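Why Do We See Colors?

Hi again! Last time we talked about why ice floats, and lots of you wrote in asking me to do colors next. I love this one, so off we go.

Start with sunlight. It looks kind of plain, doesn't it? White, or a bit yellow. But sunlight is really a big mix of colors all traveling together. When it goes through raindrops, the colors get bent by different amounts and spread out, and we get a rainbow. Red bends the least, violet bends the most, and all the others line up in between.

So what makes a tomato red? The light lands on its skin, and the skin soaks up most of the colors. Scientists say it absorbs them. The red part mostly bounces off, and some of that bouncing light goes into your eye. A leaf does the same kind of thing, only it bounces back a lot of green and keeps most of the red and blue for itself (plants use that light to make their food!). A white sheet of paper bounces nearly everything. A black T-shirt soaks up nearly everything, and that's why mine gets so hot when I walk the dog in summer.
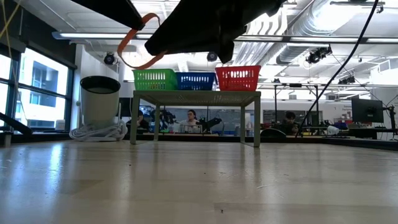 Noreen Dunne wrote to ask whether things still have a color at night when the lights are off. Great question, Noreen! The stuff a thing is made of doesn't change in the dark, so it's still ready to bounce the same colors. But with no light there is nothing to bounce, and your eyes get no message at all. I'd say the color is waiting for the lamp to come on. My sister says that means it isn't there. We argued about it all the way through dinner.

Now for your eyes. At the very back of each one is a thin layer called the retina, and it's full of tiny cells that notice light. The ones that help with color are called cones. Most people have three kinds. One kind is best at picking up reddish light, one is best at green, and one is best at blue. Your brain checks how strongly each kind is shouting and works out the color from that. If the red ones and the green ones shout together, you see yellow!

Some people have cones that work a little differently, so red and green can look very much alike to them. That's called color blindness, but most people who have it still see plenty of colors. Dogs have just two kinds of cones. They're good at blue and yellow - so a red ball on green grass is pretty hard for a dog to spot by color.

Want to try something? Color a big red circle on white paper with a thick marker. Stare at the middle while you count slowly to 19, then look at a blank sheet. You should see a ghostly blue-green circle floating there. Your red cones got tired, so for a little while the others do most of the shouting. Try it with a yellow circle next and see what color ghost you get.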